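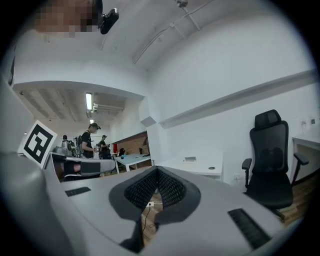

Dondirel Hand-Held Gripper Kit

The Dondirel is a hand-held gripper for recording manipulation tasks without a robot on site. The operator holds the tool, does the job, and the camera on the gripper records it through a wide fisheye lens. A printed black-and-white marker fits on the body for tracking.

The body is light grey with a smooth matte finish. Slotted black grilles sit on the left and right sides.

What's in the kit
Gripper with camera, assembled
Marker cards, printed, pack of five
Charging cable
Hard case
Printed set-up guide

Specifications
Recording time per charge: 100 minutes
Opening at full width: 68 mm
Colour: light grey
Warranty: 12 months, parts and labour

Setting up
Charge the tool fully before first use. Fit a marker card and run the calibration in Fititz, our desktop software. Calibrate again if a card is replaced. Keep cards flat and clean, as creased ones track poorly.

Ordering
Kits ship from our Baysal warehouse. Orders of more than one kit are packed together unless you ask otherwise. Spare marker cards and cables are sold separately. The grey hard case replaced the soft bag in March and is not sold on its own.

For quotes and school pricing, contact Sekar Raju. For repairs, contact Jarmo Kinnunen and include the serial number.

Page updated May 2023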